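Soft pads and ribbed pads on hand-held grippers: request for comments
Protby Users' Forum > Hardware > End effectors

ladan_zarei
Posted June 12, 2023
Members are invited to comment on a comparison now under way within the Protby project. We are to choose one finger pad for the hand-held grippers used in household collection, and the same pad will then be fitted to the Barno arm. The candidates are the plain soft pad supplied with the Ustwood kit and a ribbed pad of a firmer compound. Each will be given 40 picks per object, at the same jaw opening, by the same two operators.
My present view is that the ribbed pad should be adopted. The grip on fruit is secure at low force and the pad cleans easily. I would welcome evidence to the contrary before the order is placed.
Ladan Zarei

rojanasak
Thank you for the notice. I would ask that the order be delayed. Ribs do well on round, firm objects and rather less well on thin film. With sealed snack packets, our own ribbed pads tended to catch the crimped end and turn the packet in the jaws. The soft pad did this far less often. If packets form a large share of the object list, the choice is less clear than the opening post suggests.
May we also know the surface on which the objects are placed? A table and a mattress are very different matters for the approach angle.

ladan_zarei
The objects are laid out on a bed, on patterned bedding that creases a good deal. A shallow box lid holds the flat items and the remainder lie directly on the cover. 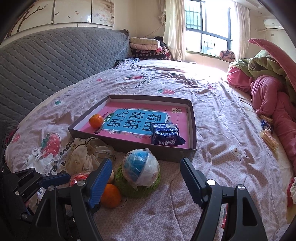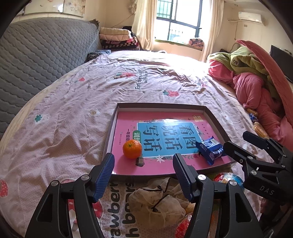
Jaws open in both views. The lid holds the workbook, a small orange fruit and a dark blue snack packet; the mesh drawstring bag lies in front of it.

barno_bench
The layout is useful to see. Two observations.
First, the book nearly fills the base of the lid in the second view. A jaw of that width will have trouble getting beneath the cover whichever pad is fitted, and I would record those failures separately. They should not count against the pad.
Second, the mesh bag is a sound test and deserves more weight. On loose mesh I would expect the ribs to do better than the soft face, so I do not share the previous member's caution in full.

rojanasak
I accept the point on mesh. I do not accept that it offsets the packets. A bag that slips can be gripped again – a packet that has turned is often placed wrongly, and the error is not noticed until the recording is reviewed.

ust_fernhill
Has wear been considered? We changed our soft pads after 2000 closures, by which time the face had become shiny and the results could no longer be compared with the earlier ones. The ribbed pads were still in service at that count. Cost per pad is a minor matter beside the time lost in repeating a session.

barno_bench
Was that with fruit only, or mixed objects?

ust_fernhill
Mixed, with a good many wrapped items. Closing force was held at 80 per cent of the controller limit throughout, and this may well have shortened the life of the soft pads.

rojanasak
That is a high setting for a soft pad. I should not wish the wear figure to be quoted without it.

ladan_zarei
The comments are noted with thanks. The order will be held. Book picks will be logged under their own heading, packets will be scored for turning as well as for dropping, and the closing force will be stated beside every result. I remain of the opinion that the ribbed pad is the better general choice, but the packet results will be posted to this thread before any decision is made.
Members holding records for the soft pad at lower force are asked to send them to me by private message before the end of June.

rojanasak
Ours will be sent. Please note that they were taken on a table.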